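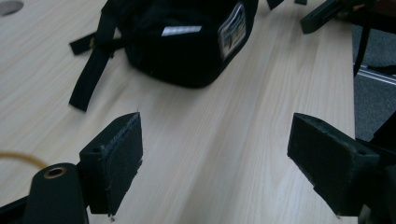 A reader wrote in under my last thread to ask whether it's really worth cleaning up a photogrammetry mesh by hand when Gourlay has a perfectly good auto-decimate button, and I've been chewing on that all morning, so please bear with me!

For small things, sure, press the button. I did that with the garden bench from the Trondimwood set and it came out lovely (well, lovely from the front).

The old chapel door was another story. The scan came in with more than 560 loose islands, little crumbs of geometry floating off the hinges, and the decimator kept every one of them and flattened the carving instead. I could have cried.

So I went back to the raw file in Anska and did it the slow way: delete the islands first, then close the holes, then retopologize the carved panels by themselves and leave the plain boards for last. It took me 6 evenings and a frankly silly amount of tea.

Final count is 3,461 faces, and with the normals baked down it loads in the Sidus web viewer on my very old tablet without a hiccup. I was so pleased I showed my whole family, who were polite about it.

I'll put the scene file up once I've fixed the UV seam along the bottom hinge, probably before the end of December. If you want to try the button on it yourself, please do, and tell me how you get on!

© December 31, 2025 | Contact | Back to top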